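## 3. Planning and budget before you order

Read this section before you send the order form to Vinberg. Most of the problems our support desk receives are decided at this stage, when the arm is still in a catalog and the table is still free. The section is written for the Cletus tabletop arm with two-finger gripper and wrist camera. If you buy the Baluyot column version, the steps are the same but the floor space is different (see section 9).

### 3.1 Decide the work first

1. Write down the objects which the arm must handle in the first three months. Use the real objects, not the ones you hope to have later.
2. Measure each object at its widest and at its narrowest place. The gripper closes on the narrow place, but the wide place decides how much room the fingers need.
3. Weigh each object with its contents. A vase with filler and stems is a different load from an empty vase.
4. Mark every object that is glossy, fragile or has loose parts hanging from it. You will need this list in 3.3.

**Note:** Objects standing on a tray count two times in the plan, one time alone and one time with the tray.

### 3.2 Plan the table and the surroundings

Reserve the table for the arm only. If the table must be shared, plan a second set of clamps and add it to the budget now, as it is ordered under a separate number (part 701).

The surface and the wall behind it belong to the plan too. A printed cloth or a patterned wall is permitted, and many customers want it, as their final place of use looks like this. But a busy pattern usually asks for more practice recordings before the camera software can be trusted, and those hours are a real cost. Put them in the budget as labor. 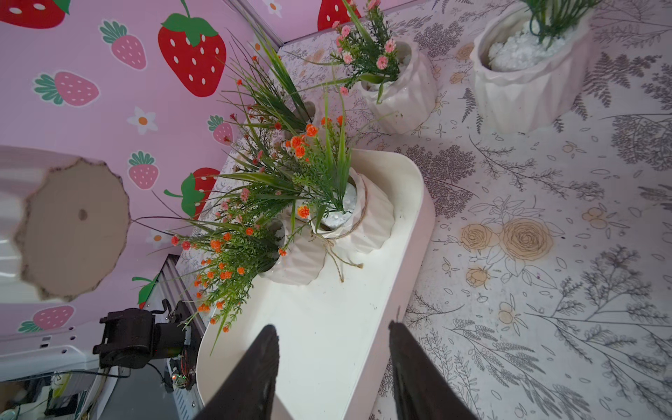
*Figure 3-1. Wrist camera view with tray, faceted vases and artificial plants on a printed tabletop.*

For work of the kind in Figure 3-1, pay attention to thin leaves and stems. The grass blades reach past the side of the tray, so the free zone must be measured from the tip of the longest blade, and the edge of the tray gives you a number which is too small. The same is true for twine with hanging ends.

**Caution:** Do not place the motor bracket or the open circuit board within reach of hanging stems. Order the cover kit if you can not keep the distance.

### 3.3 Make the budget

1. Begin with the arm, the gripper and the power supply. These three are always quoted together.
2. Add the aluminum rail and the mounting plate. They are not in the basic price.
3. Add soft finger pads if your list from 3.1 has glossy or fragile objects. One set is enough for 40 working hours, then check it for wear.
4. Add spare objects. Ceramic gets broken during the first weeks - please accept this and buy doubles of everything that can chip.
5. Add cable guides. Customers remove this line very often to save money and order it again in the second month with separate shipping.
6. Add the Grinach recording license, item 3322, if you will store the camera pictures.

**Note:** Artificial plants are cheaper in the long run than fresh ones for the practice period, and they keep the same shape from Monday to the end of the week.

### 3.4 Order and delivery

Delivery takes 23 working days after the signed form arrives to us. Orders with the cover kit go out from a second warehouse and can arrive on another day than the arm. Please do not start the assembly until both boxes are there.

Keep a copy of the object list from 3.1 near the table. The technician will ask for it at the first visit, and you need it again for the gripper settings in section 4.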